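Household manipulation

Household manipulation is a branch of robotics that studies how machines can handle ordinary things in a home: picking them up, sorting them, folding them and putting them away. The name covers chores such as clearing a table, loading a dishwasher and packing small goods into boxes. It is usually separated from floor cleaning and lawn mowing, where a machine moves through a space but has little need to grasp anything.

Whether a machine can do such chores is still answered in different ways. As of July 2025, most published systems can finish short tasks in a room they were prepared for. Fewer can do the same work in a home they have not met before, and very few can work a full day without a person nearby.

Tabletop work

A table is the most common place for study. It has a flat surface, clear limits and many small objects, and a mistake there seldom causes damage. Typical exercises include gathering round fruit, closing a box and moving a soft packet from one side to the other. Two-finger grippers with textured pads are widely used, because they are simple to build and can be held in the hand by a person who shows the motion. 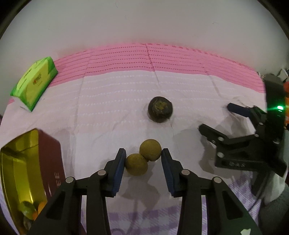
Round and soft objects

Round objects are harder than they look. A ball or a fruit touches a flat finger only in a small area and may roll away when one finger arrives before the other. When two of them lie together, the gripper must either take both or push one aside. Open boxes bring another difficulty, as the walls limit the angle from which the fingers can enter.

Soft goods form a separate group. A packet of tissues changes its shape under pressure, and a tablecloth can be pulled together with the object that lies on it. Folds in the cloth also make it harder to judge the height of the surface. For this reason many early trials used a bare board, and their results did not carry over well to tables in real homes.

Measuring progress

There is no single accepted test. The Menar list, prepared by Behrouz Tabrizi, describes 177 chores and divides them into 5 levels of difficulty. Picking up one firm object stands at the first level. Folding a bed sheet stands at the last. Tabrizi argued that a chore should be called solved only when it is completed in 200 different homes — a condition that no system on the list has met above the second level.

The Grulov trials took another way and measured the time a person must spend helping the machine. A system which finishes a task but needs to be corrected at each step receives a low mark.
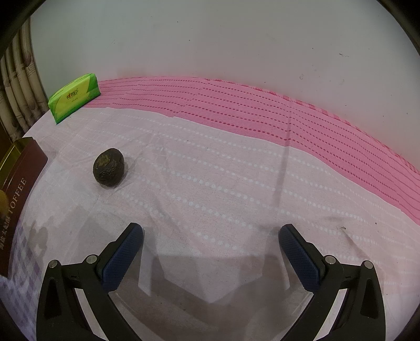

The trials also showed that the empty space around an object matters. An object standing alone can be approached from many sides, while one that leans on a wall or stands near the edge of the table leaves fewer choices. Dark objects with a rough surface gave mixed results: the texture helps the fingers to hold, but the camera may confuse the lower side with the shadow.

Shop-floor use

In workshops the situation is more favorable. Parts arrive in known sizes, the light is constant and the tables do not change. The packing line at Usmani handled 759 types of small goods in its first period of use, though loose bags were still packed by hand. The Esto workshop, which opened a similar line in November, kept one worker at each table to straighten items before gripping.

Critics note that such lines depend on this preparation, and that the same machines would fail in a kitchen. Supporters answer that partial help is already useful — a machine that clears the firm objects leaves less work for the person who comes after it.

See also: Grasp planning; Domestic robot; Learning from demonstration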